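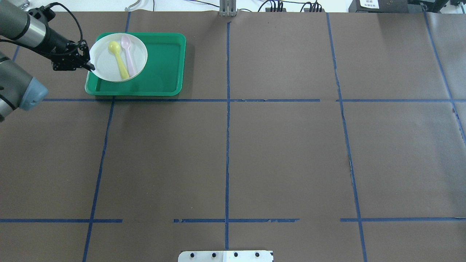 Gripper at the rim of the bowl, two spoons inside, green tray underneath

Gripper nudges the bowl – how do I get a consistent pick?

Posted by solderandtoast

Hi all, I've got a secondhand arm bolted to a bench in our shared workshop and I'm teaching it to shift a white bowl with two plastic spoons in it. The gripper is a two-finger one, black metal plates and bolts. I go in from the left and try to pinch the rim, but the fingers touch the side first and the bowl slides a bit on the tray. Then every pick after that is off. I'm running the Rastutik controller with recorded waypoints, no vision yet. I've logged 831 tries so far and my favourite number out of all that is still zero good runs in a row longer than 2. Is it the gripper, the tray or me?

Posted by Womivetti

Probably the tray, mate. Smooth plastic on paper, it'll skate. Put a bit of rubber mat under it.

Posted by kettle_and_cog

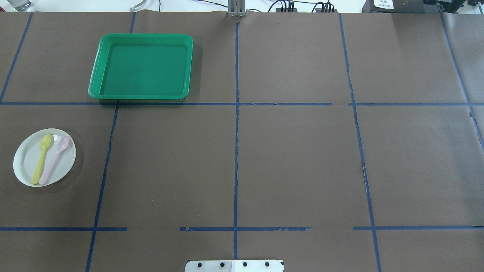
Waypoints drift on you when the start position drifts, so I'd sort that out before spending a cent on fingers. I had the same grief with my Pimutel arm and very nearly paid $1,490 for a new gripper (so glad I didn't!). You've already got a tape grid down, so use it. With the round plate sitting in its own cell and the green tray up in the next one, you can give each thing a home spot and put it back there every time. I'd re-lay the lower line though – it's in bits, and you can't line anything up against a gap.

Then come down from straight above with one finger inside the rim and one outside, and slow the last 80 mm right down. Coming in from the side means the first finger to touch does the pushing. Also try a few runs with no spoons at all, just to see if the pick settles.

Posted by Cronin

Agree with the one above about coming in from the top. Check your base bolts too, mine had worked loose over March and I blamed the software for ages.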